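**Chopstick holder** (also chopstick cup, chopstick stand, utensil holder). Upright open container for keeping chopsticks between meals. Found in most homes where chopsticks are the daily tool. Usually on the table or on a counter close to the stove. May hold spoons, skewers and other long thin things as well.

Entry is part of the Groen household wiki, section Table and Kitchen. See also: *Chopstick rest*, *Spice rack*, *Dish drainer*.

## Overview

Basic form is a tube with a floor. Round, oval or square. Taller than a drinking cup in most cases, but not always, and plenty of homes just use a drinking cup. Sticks stand on end and are pulled out by the top. A pair is picked by eye from whatever is in there, so in a mixed cup matching up takes a moment.

Two broad types:

- **Open cup.** No inside wall. Sticks fan out and lean on the rim.
- **Divided holder.** One or more partitions. Keeps chopsticks apart from spoons and spatulas, and stops short things sliding under long things.

A third type, the wall-hung basket, has its own entry.

## Open cups

The simplest kind. Plastic, ceramic, enamel, glass, tin. A mug with a broken handle does fine. Plastic is light and doesn't chip, but a light cup with long sticks in it is top-heavy and goes over if only a few are left leaning to the same side. Four wooden chopsticks in a round pink plastic cup on a red speckled tabletop, say: the sticks lean whichever way they like and the tall one stands far up over the rim.
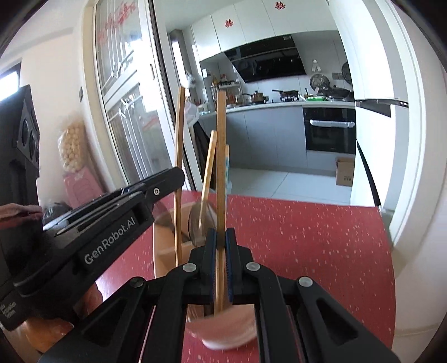

Weight helps. Some people drop a flat stone or a few glass beads in the bottom. Works, but the beads need washing too and most people stop after a month or so. A wider base is the better fix. The Ziter cup, a common cheap model, has a thick floor for this and is sold in packs of 5, which is more than anyone needs (the spares end up holding pens, toothbrushes, straws).

Open cups collect strays. Straws, skewers, lids, a stirrer from some drink. Normal. Empty the cup out every so often.

## Divided holders

One step up. The inside wall can be straight or curved. A curved partition gives one roomy side and one narrow side, the narrow one being for chopsticks in theory. In practice things go wherever there's a gap. A beige holder of this sort might have chopsticks in several different patterns plus a wooden spoon leaning out over the left edge, which is about how most of them look by the end of a week.

Other features seen:

- Drain holes in the floor, with or without a drip tray
- Lift-out liner
- Hinged lid (keeps dust off, also keeps damp in)
- Magnet or suction pad on the back

Wollik makes a tall divided holder with a lift-out liner. Flirnlow has a short one with a tray. The short one is easyer to wash, and long cooking chopsticks tip it.

## What goes in

Table chopsticks mainly. Wood and bamboo are the usual ones at home, also metal, melamine, lacquer. Length for adult table chopsticks is commonly 24 cm or close to it. Cooking chopsticks run much longer and are better off in a heavier jar by the stove.

Sets get mixed up over time. One stick cracks, one goes missing, one goes home with a lunch box. So a typical cup has a plain pair, half of a patterned pair, something with a blue and white top end, and one nobody remembers buying. Some families sort them by pattern, some don't bother. Color at the top end helps with pairing, as it's the part that shows.

## Which end up

Long-running disagreement. Eating end up: tips stay out of any water in the bottom, dry faster. Handle end up: fingers don't touch the eating end when picking. Most restaurants go handle up. Homes vary, and vary within the same cup.

Either way, shake them off and dry before they go in.

## Placement

- **On the table.** Handy at meals. In the way the rest of the time, shares the space with snacks and so on.
- **On the counter.** Near the stove, beside the spice rack. Gets grease on it. Keep it back from the burners.
- **By the sink.** Good for draining, bad for anything left there damp all day.
- **On a ledge or side counter between kitchen and dining area.** Reachable from both. A good spot where a sliding door splits the two rooms, since the door can stay shut during frying and the chopsticks stay clean on the dining side.

Out of direct sun for lacquered sticks, they fade and can crack. Plain wood minds less.
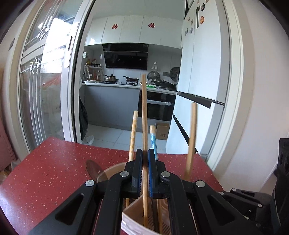
## Cleaning

1. Take everything out. Lay the sticks flat on a towel.
2. Tip out water and crumbs.
3. Hot water, dish soap, bottle brush. Get into the corner where the partition meets the floor, that's were the slime sits.
4. Rinse, turn upside down, let dry fully. Overnight is fine.
5. Check sticks before putting back. Toss any that are cracked, fuzzy or have black spots.

Once a week for a holder with no drain holes, otherwise every two weeks. Damp months (May onward in many places), more often.

## Common problems

**Sour smell.** Standing water. Clean as above, and dry the sticks better.

**Tips over.** Too light or too few sticks. Wider cup.

**Too full.** Sticks jam and three come out at once. The last count for this entry, one family drawer and cup together, came to 47 single chopsticks, odd number, so at least one had no partner.

**Mold on wood.** Don't scrape and keep. Replace.

## See also

- Chopstick rest
- Cooking chopsticks
- Utensil crock
- Wall-hung basket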